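Section 3: Setting up your Sulholm wormery

We know how tempting it is to tip everything in at once, but please take your time over this part. A wormery that has been set up gently more or less looks after itself, and you will be glad of the extra half hour later on.

1. Choose a shady, level spot, out of the wind if you can manage it. A shed or porch does nicely.
2. Push the four legs into the base until they click, then fit the tap. Hand-tight is plenty.
3. Soak the coir block in a bucket for 40 minutes, then squeeze it out by the handful until it feels like a wrung-out flannel.
4. Spread the coir over the bottom tray and lay a sheet of damp newspaper on top.
5. Tip the worms in, pop the lid on and leave them be for 10 days. They won't starve — there is enough goodness in the bedding to be going on with.

Note: A few worms may climb the sides on the first night. Leaving a light on nearby usually persuades them back down.

Caution: Keep the tap open over a jug in rainy weather. Worms can drown in a flooded base. 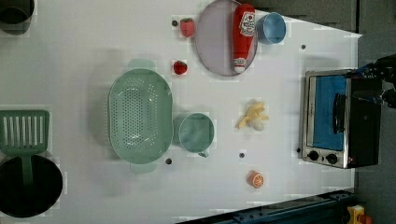 Feeding can begin once the worms have settled, with no more than 200 g of scraps at a time to start with. Vegetable peelings, tea leaves and crushed eggshells all go down well, but do hold back on onion and citrus. Anything soggy should be drained first, and an oval colander with small round holes and a tab handle at each end is handy for this, as you can lift it with both hands and give it a good shake over the sink. Tuck the scraps under the newspaper and wait until most have gone before adding more.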